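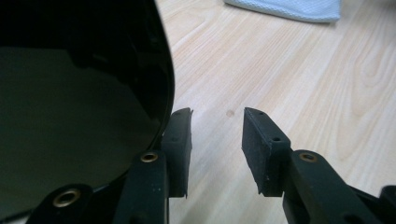
Our spring linen swap at Wisholm is back on Monday, and I can't tell you how happy I am to be writing that again – we had 40 neighbors through the door last time, and Veronica Moldovan has already promised to run the mending corner. Bring anything clean that still has some life in it, whether that's pillowcases, tea towels or a plain light blue cloth like the one folded on the tabletop. Doors open at 4 and the kettle will be on well before then, so do come early if you'd like a good long chat first!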